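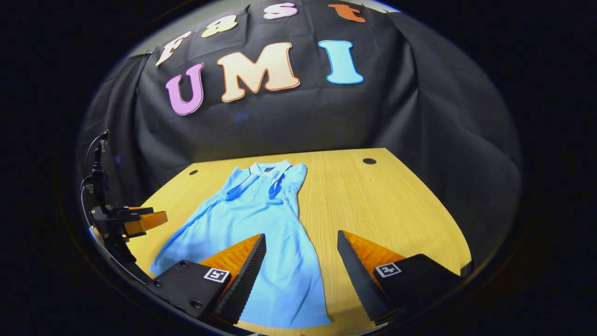
Folding polo dresses and polo shirts so the collar stays nice

Posted by slowkettle_vic in Home and Laundry
November 26, 2021

Hello all. English is my second language so please excuse me if some words are strange.

I have started to help with the uniforms for a small netball and tennis club in my town, Treloar. The club colour is light blue, and almost everything has a polo collar with a thin navy stripe along the edge, and the same stripe on the sleeves. After the season I take all of it home, wash it, fold it and put it in tubs until January, when the girls and boys come back.

My problem is the folding. I put the garment flat on the table with the front up, I fold the sleeves in, I fold it from the bottom, and it looks quite good. But when I open the tub some weeks later, the collar has a hard crease across one point and the placket (I hope this is the right word, the part with the buttons) is bent like a wave. I iron again, and the navy stripe becomes a little bit shiny from the iron. I do not like this.

I tried a plastic folding board from Modstead. It is good for T-shirts, but the longer ones do not fit, the hem hangs over the bottom flap and everything becomes crooked.

So I want to ask two things. Is it better to begin with the front up or the front down? And should the buttons be closed before folding, all of them or only the top one? Hanging is not possible for me, my wardrobe is full already and the club room has only shelves.

Thank you in advance.

mendingbasket

Front down. That's how the shops do it and that's why theirs look flat. Do up all the buttons, flip it over, sleeves to the back, sides in, then fold up from the bottom. Never iron a collar stripe, use steam. Finished.

fernhill_laundry

I worked seven years in the laundry room of a guest house, where the staff shirts were all polo, so I will try to answer with more detail. I am also not born into English, so we are two.

The answer above is correct for the final folding, but I would still begin with the front up. When the front is up you can see the collar, and the collar is where your trouble comes from. If you turn the shirt over too early, one collar point goes under itself and you will not notice it until you open the tub.

My way is like this.

Put it on a table which is bigger than the garment, with the collar away from you and the hem towards you. A bed is too soft. Close the buttons, all of them, even if it is a little boring. Then fold the collar down and press both points with your palm, so they lie equal on the two sides. 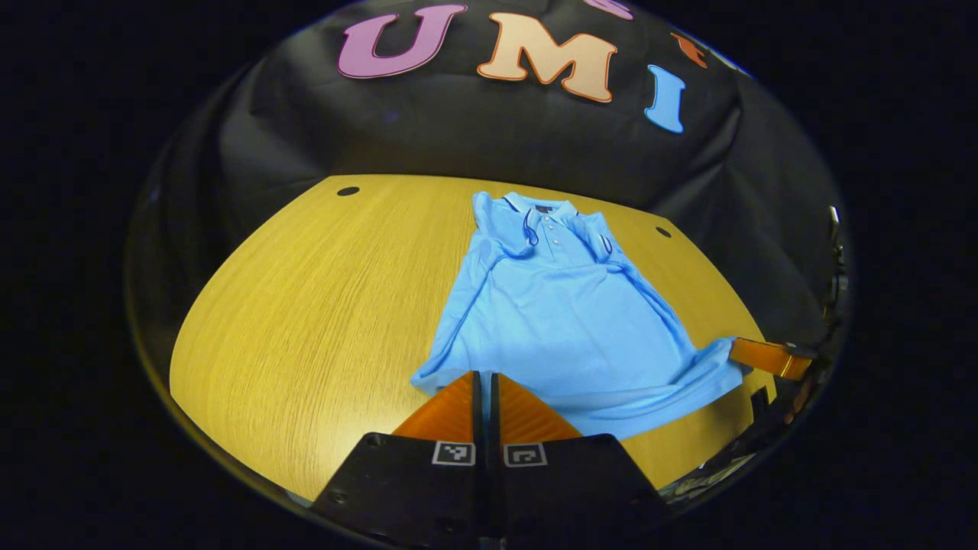
Now take care of the lower half. Most people make the chest very smooth and forget the hem, and then the hem is bunched on one side and the whole parcel will be thick there. Hold the two bottom corners, lift a little, and pull softly towards you and to the sides. Do not pull hard, knitted cotton will stretch and the hem will make waves. Small wrinkles in the middle you can push out with the side of your hand, starting from the placket and going outwards.

After this you slide one hand under the shoulders and the other under the hem, and turn it in one movement. Sleeves to the back, lying flat along the body. Then the sides, each one about a third. For a shirt you fold once from the bottom to the shoulder line. For a dress you first fold the skirt part up to the waist, and after that the same as a shirt. The dress is wider at the bottom, so bring in the extra width at an angle until the edges are straight, otherwise it looks like a bell.

When you turn the parcel again, the collar must be on top with nothing bent under it. In the tub I put them in changing direction, one collar to the left, the next to the right. In this way the collars do not press on each other. Do not fill the tub to the lid.

For the shine on the stripe: iron from the wrong side, or put a thin cotton cloth between. Shine from heat does not always come out again, but steam can help a bit.

slowkettle_vic

Thank you both. I did not think about changing the direction of the collars, in my tubs they are all on the same side and the pile leans like a tired person. I will do the dresses again this evening and keep the folding board for T-shirts only.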